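Sprechernotizen, Anwendertreffen Narkau, Block am Nachmittag
Thema: Zweiarm-Paket von Altıntaş, Erfahrungen nach der Testphase
Vortrag: Ingvild Torvik. Redezeit 28 Minuten, danach Fragen.

Folie 1 – Begrüßung

Kurz halten. Mich vorstellen, Umut Tekin in der zweiten Reihe erwähnen, er hat die Hälfte der Arbeit gemacht und beantwortet nachher die Fragen zur Software. Sagen, dass wir das Paket geliehen und nicht gekauft haben und dass der Hersteller die Folien vorher nicht gesehen hat.

Folie 2 – Was im Paket ist

Zwei Arme mit Zweifingergreifern, Steuerrechner, Kamera mit festem Halter, Software für Vorführen und Abspielen. Dazu ein Servicevertrag, den man im ersten Jahr mitnehmen muss. Der Tisch gehört nicht dazu. Das steht im Angebot, aber ziemlich weit hinten. Wir haben einen eigenen genommen und die Füße nachträglich verschraubt, weil er beim schnellen Schwenken gewandert ist.

Die Kabel ansprechen. Im Prospekt von Altıntaş sieht man keine, in Wirklichkeit läuft an jedem Arm ein ganzer Strang entlang. Wer wenig Platz hat, muss das einplanen.

Folie 3 – Aufbau

Recep Kocabaş vom Service war einen Vormittag bei uns in Lollitz. Arme montieren ging schnell, die Kalibrierung der Kamera hat länger gedauert als der ganze Rest. Seine Anleitung ist gut, die mitgelieferte weniger – Kapitel 4 verweist auf ein Menü, das es in unserer Version nicht gab. Umut hat eine korrigierte Fassung geschrieben, wer sie haben will, meldet sich in der Pause bei ihm.

Folie 4 – Die Aufgaben

Wir wollten nichts Industrielles testen, dafür gibt es andere Geräte. Aufgaben aus Haushalt und Büro: Schublade öffnen und schließen, Gegenstand hineinlegen, Schachtel umsetzen, Schwamm auf ein Tablett legen. Die Schublade ist davon die interessanteste. Der Greifer muss den Griff sauber fassen und dann gerade ziehen, sonst verkantet sie.

Hier langsam sprechen, die Leute verwechseln gern die Seiten. Rechts und links gilt immer aus Sicht des Roboters.

Folie 5 – Zahlen

Insgesamt 600 Durchgänge, verteilt auf alle Aufgaben. Die Schublade hat nach 60 Vorführungen brauchbar funktioniert, vorher nicht. Im Datenblatt steht ein kleinerer Wert. Den will ich nicht schlechtreden, er gilt vermutlich für eine andere Schublade.

Für eine neue Aufgabe braucht eine eingearbeitete Person nach unserer Erfahrung fast 2 Stunden, vom leeren Projekt bis zum ersten Abspielen ohne Eingriff. Nicht eingearbeitet: einen Tag.

Falls jemand nach der Erfolgsquote je Aufgabe fragt: Tabelle im Anhang, nicht vorlesen.

Folie 6 – Was gut war

Der Lichtring am Sockel. Klingt nebensächlich, aber man sieht quer durch den Raum, in welchem Zustand der Arm ist. Der Wechsel der Greiferfinger geht mit einem einzigen Schlüssel. Das Vorführen von Hand ist angenehm, die Arme lassen sich leicht führen. Service am Telefon erreichbar, auch früh um sieben.

Folie 7 – Was nicht gut war

Flache Gegenstände. Ein Tablett, das plan aufliegt, bekommt der Greifer nur am Rand zu fassen, und auch das nicht zuverlässig. Kollisionsprüfung zwischen den beiden Armen ist vorhanden, arbeitet aber sehr vorsichtig und hält oft an, obwohl noch reichlich Abstand da ist. Man kann sie lockern, dann haftet man selbst.

Software-Updates kommen ohne Änderungsliste. Erdal Dursun aus Costthorpe hat dasselbe berichtet, er hat das Paket seit März. Fragen, ob noch jemand im Saal davon betroffen ist.

Folie 8 – Empfehlung

Für Labore und Schulungsräume: ja, wenn jemand im Haus ist, der sich kümmert. Für die Produktion: nein, dafür ist es auch nicht gebaut. Den Servicevertrag nach dem ersten Jahr würde ich verlängern, vor allem wegen der Ersatzfinger.

Preis nur nennen, wenn gefragt wird. Wir haben Leihkonditionen, die helfen anderen nicht weiter.

Folie 9 – Letzte Folie, bleibt während der Fragen stehen 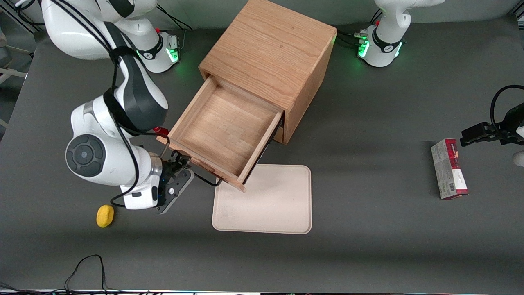
Erste Frage an Umut weitergeben, falls es um die Schnittstelle geht. Bei Fragen zu Lieferzeiten auf Erdal Aydoğan verweisen, er steht bis 17 Uhr am Stand im Foyer.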